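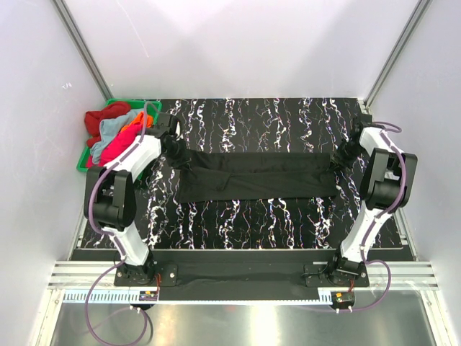 Sobre la partida de febrero: he rehecho el presupuesto de la segunda celda de doblado y creo que podemos ajustarlo bastante si copiamos lo que ya tenemos en lugar de pedir la versión ampliada de Hinurari. Lo que parece un pantalón negro es el caso que más nos condiciona, y por eso conviene mirar bien cómo queda estirado entre las dos pinzas, cada una en un extremo, con arrugas a lo largo de la tela y un poco de tejido recogido junto a los agarres. Para trabajar así hacen falta dos brazos y una mesa en la que quepa además la cesta con la ropa pendiente. No veo qué ganaríamos con un tercer brazo.

Contesto por partes.

El 4 de octubre de 2018... no, perdón, dejo la fecha en octubre de 2018, que es la que figura en la oferta de Suro. La oferta sigue siendo válida, pero no incluye el montaje ni las placas de fijación.

Imogen Lightfoot escribió:

> Antes de aprobar nada necesito saber tres cosas. Primero, si
> los brazos tienen que ser del mismo modelo que los actuales o
> vale el de Matoušek, que sale más barato. Segundo, si el
> cerramiento se puede hacer en el taller. Tercero, qué repuestos
> metemos en el pedido y cuáles dejamos para el año que viene.
> El año pasado nos quedamos cortos de cables y tuvimos que
> hacer un pedido urgente.

1. Brazos. Prefiero el mismo modelo. El de Matoušek cuesta 658 euros menos por unidad, pero habría que adaptar las pinzas y rehacer la calibración, y no tengo a nadie libre para eso antes de febrero. Si el presupuesto no llega, antes retrasaría la compra.

2. Cerramiento. Se puede hacer en el taller. Perfil de aluminio en las esquinas del fondo y paneles blancos lisos, igual que en la celda actual. He calculado unas 40 horas con el corte y el montaje. Para el tablero pediría otro oscuro, aunque con la ropa negra me gustaría probar antes una superficie clara – tenemos un retal en el almacén.

3. Repuestos. Un juego de dedos de pinza por brazo y cables de sobra. Los morados van por fuera, con un bucle a la altura del codo, y quiero dos de recambio por brazo. Nulside los vende a 60 euros cada uno, con 102 euros de portes por pedido, así que mejor todo junto. Las placas electrónicas las dejaría para el año que viene.

Me falta el precio de la bandeja metálica de la parte inferior. Natália Ševčík llevó la compra de la primera, a ver si conserva la factura. Si alguien más de la lista tiene gastos que cargar a esta partida, que me los mande antes de que cierre la hoja.

Un saludo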